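Mernness Puts Weather Into Braner Valley, Mostly Rain

February 6, 2024

Mernness, the small mod team that once spent a whole winter on gravel, has released Pisusix, a free weather and mud pack for the Braner Valley farming map. It replaces 328 ground textures and adds puddles that stay where a puddle would stay, usually in front of the gate.

Rain now comes in four strengths. The heaviest will stop a loaded trailer on the lower fields, and players who park on the slope by the Kwok barn have been warned in the readme, in capitals.

"People asked for realism," said Pak-hei Fung of Mernness. "We'd like them to remember that they asked."

The test version was downloaded 2384 times and drew one long complaint about fog.
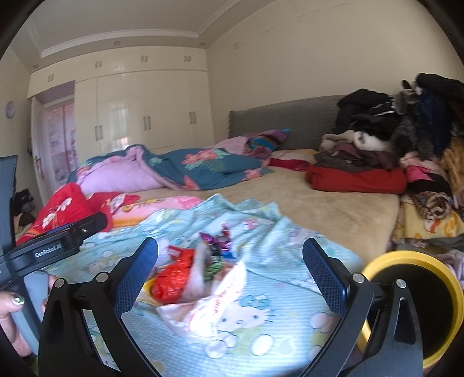
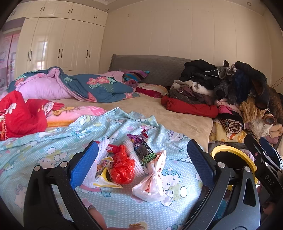

Shu-fen Hung wrote in the test forum that she lost a combine in the lower field on her first evening and has left it there, with wheat sown up to the doors. She would like the mud to dry a little faster in May. The team has agreed to look at May.

Pisusix works with existing saves, but seasonal mods should be loaded before it. Snow is not included. Slamet Chong is working on snow and has asked not to be emailed about it.

The download is in the Mernness mod section, along with the readme.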